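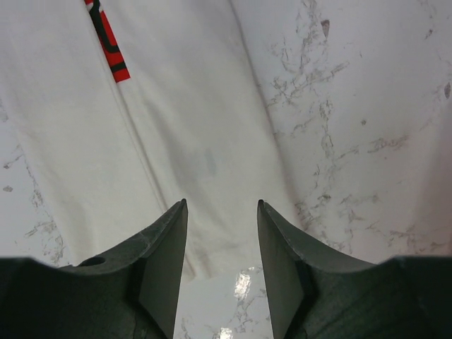 Chapter 7
Sorting and Folding Flat Cloth Goods

7.1 Scope of the chapter

Chapter 6 ended with the unloading of the dryer. The present chapter covers the work between that point and the shelf: separating, inspecting, folding and stacking flat goods made of woven cloth. Flat goods are articles with no sleeves, legs, collars or fitted corners. The class includes napkins, tea towels, pillowcases, table covers and flat sheets. Fitted sheets and garments are handled by different methods and are treated in Chapters 8 and 9.

The methods given are suited to a small laundry room, a guest house or a large household. Plants that use flatwork ironers with automatic folders should consult Appendix C, although the terms defined in 7.2 apply there as well.

After completing the chapter the reader should be able to name the parts of a flat article, find the warp direction by hand, grade an article for use, and produce a stack in which all folded edges face the same way.

7.2 Terms

Face and back. The face is the side meant to be seen. On plain woven white cloth the two sides may look the same, and the hem is then used to tell them apart. The turned edge of the hem lies on the back.

Selvage. The finished edge running along the length of the cloth as it came off the loom. It does not fray. Many small articles are cut from wide cloth and have no selvage at all, only four hems.

Warp and weft. The warp runs parallel to the selvage. The weft runs across it. Most woven cloth stretches less along the warp.

Bias. Any direction that is neither warp nor weft. The true bias lies at 45 degrees to both. Cloth pulled on the bias distorts easily, and a crease lying on the bias is harder to remove than one lying with the thread.

Fold and crease. In this book a fold is any place where the cloth turns back over itself. A crease is the line that remains in the cloth after the fold is opened. A loose fold leaves no crease if the cloth is opened promptly.

Tag. A strip or label sewn into a seam or hem. Tags may carry fiber content, care symbols, size, or an owner's code.

Lead edge. The edge that is picked up first and carried over. In the tables of section 7.6 it is marked L.

7.3 Condition of goods on arrival

Articles leave the dryer in a mixed heap. A heap that has been left to stand shows two faults. The weight of the upper articles presses creases into the lower ones, and residual moisture in the hems, which dry last, passes into the cloth next to them.

Goods should be spread within 30 minutes of unloading. When this cannot be done, the heap should be turned once by hand and divided between two bins. In the Wihongi guest house, whose routine is used as a worked case in this part of the book, the last load comes out at nine in the evening and is spread loosely on the table overnight. Kalevi Pesonen, who drew up the routine, gave table covers priority over napkins because a creased cover must be dampened again before pressing, while a napkin can usually be smoothed by hand.

Long diagonal creases call for attention. They form when a large article is lifted by one corner and laid down without being squared. The cloth hangs on the bias, gathers under its own weight, and keeps the line. To remove such a crease, open the article fully, hold it at two neighboring corners, and shake it once in the warp direction. Then lay it flat and stroke from the center outward, following the thread. Stroking along the crease itself stretches the cloth and leaves a ripple.

7.4 Inspection

Inspection is done on the open article before the first fold. The surface beneath should contrast with the cloth. White goods inspected on a white table will pass with thin spots that are plain to see on a dark one.

Light should come from one side and low. Overhead light flattens the surface and hides pulled threads. Side light throws a shadow behind every fold, however, and a shadow may be mistaken for a gray mark. The test is to smooth the place with the palm. A shadow moves or disappears. A mark stays where it is.

Marks on white cloth are sorted by color and edge.

Yellow or brown, hard edge: dried liquid, commonly tea or scorched starch. Return to soak.

Gray, soft edge: handling dirt or contact with metal. Treat locally with mild soap and rinse.

Blue or bluish gray, soft edge: ink, loose dye from another article, or undissolved bluing. Keep out of heat until the cause is known. Do not press.

Rust colored, small and round: iron. Use the treatment in section 4.9 and no chlorine bleach.

Each article is then placed in one of three grades. Grade A is free of marks and goes to the guest shelf. Grade B has a mark or a repair that a normal fold will hide. Grade C is set aside for cleaning cloths. Trudy Faulkner's tally for the Iscombe laundry recorded 21 articles moved from A to B in a single month, and in most of them the mark was too faint to be noticed before the cloth was opened out.

7.5 Tags and orientation

A tag gives a fixed point of reference on an article whose four sides are otherwise alike. By convention the article is laid face down with the tag at the upper left. All folding tables in this chapter assume that position.

Where a tag is used as an owner's code, it must remain readable after folding or be placed so that it can be reached by lifting one layer. Where it is a care label only, it is folded inside. Tags of strong color should be checked for bleeding during the first washes. Press a damp white rag against the tag for 60 seconds. If color transfers, remove the tag or wash the article separately.

Articles without a tag are oriented by the selvage. If there is neither, the longer side is laid toward the worker.

Review questions

1. Distinguish between a fold and a crease as the terms are used in this chapter.
2. Why are diagonal creases smoothed along the thread?
3. A gray area on a table cover disappears when smoothed with the palm. What was it?
4. State the standard position of the tag before the first fold.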